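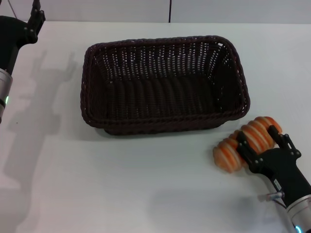 Accueil > Komia > Qui sommes-nous

Komia conçoit et règle des cellules de manipulation à deux bras pour des ateliers de préparation de commandes. L'activité a démarré à Flirnar, dans un local de 600 m² que nous occupons toujours. Le poste présenté aux visiteurs est volontairement simple : une table blanche, un panier tressé brun très foncé, des objets factices à y ranger. Le pain jouet orange à stries crème fait partie des pièces difficiles – sa surface nervurée offre peu d'appui plan aux doigts de la pince, qui doit le saisir en biais.

Portes ouvertes

L'atelier se visite deux fois par an. La prochaine journée aura lieu en juillet, par groupes de 17 personnes au maximum. La démonstration dure 30 minutes et comprend :
– la mise en référence des deux bras ;
– la saisie et la dépose d'objets de formes variées ;
– la reprise manuelle par l'opérateur après un arrêt.

Le logiciel de supervision, Flallico, est développé sur place. Il enregistre les efforts de serrage et les positions articulaires à chaque cycle. Les doigts des pinces sont montés à partir de plaques boulonnées, ce qui permet de changer une plaque sans déposer le poignet. Les essais de longue durée se font sur notre second site, à Iturra, fermé au public.

Commentaires

mecano_du_soir : Démonstration claire. J'aurais aimé voir les courbes d'effort en direct.

Atelier B. : Le site d'Iturra sera-t-il ouvert un jour ?

pl_77 : Prévoir des chaussures fermées, c'est demandé à l'entrée.

Contact | © Komia | Haut de page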